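October 10, 2025
Bedding notebook – Kemeo bedroom, bamboo mat

Back on the mat question. It has been on the bed since August and needs to come off before it gets properly cold, but Fellevance want a bit more on wear first so it stays another week. Clothes get put down on it, picked up, folded, put down again. That's the whole test realy.

Measured this morning before anything went on. Slats flat in the middle, slight lift at one corner, 2 mm. Was nil in August. Not worried yet. Binding sound as far as I could feel along it. Bedding underneath had ridden up again, pulled it straight, will ride up again.

Order for the day:
dark things first (show the dust)
socks, paired then rolled
pillow and blanket last
Sweep the slats after, weigh the sweepings if there's anything to weigh.

Snag count from the Tamihana sheet, carried over so I don't lose it: 12 on the old mat after 54 rounds, all on knitted stuff, none on anything woven. Heels and cuffs mostly. Should check the sock toes with the magnifier too, forgot last time – put it in the box with the tape measure so no excuse.

Dark clothes on the bed, a sock in the middle one:

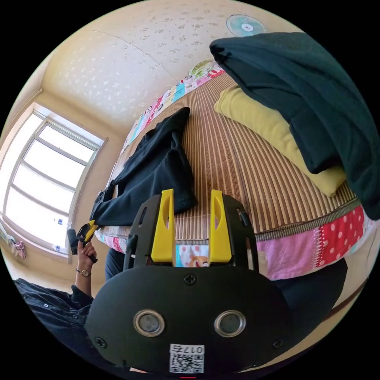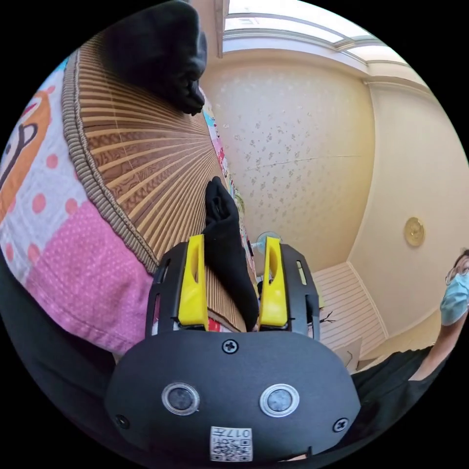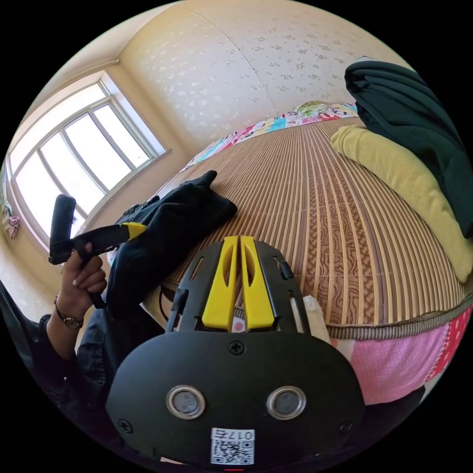
Question for Adach: is the binding sewn or glued? Their sheet says both on different pages. If glued, no damp cloth, and I have been using a damp cloth. Ask before doing it again.

Also the size. Listed as 203 long, I get a touch under and can't decide if that's shrinkage or me holding the tape badly. Remeasure with two people.

Still to do:
lint roller refills
bag for winter storage, rolled not folded, slats will crack otherwise
copy the August corner readings accross from the loose page
return the spare mat to Tamihana, still in the hall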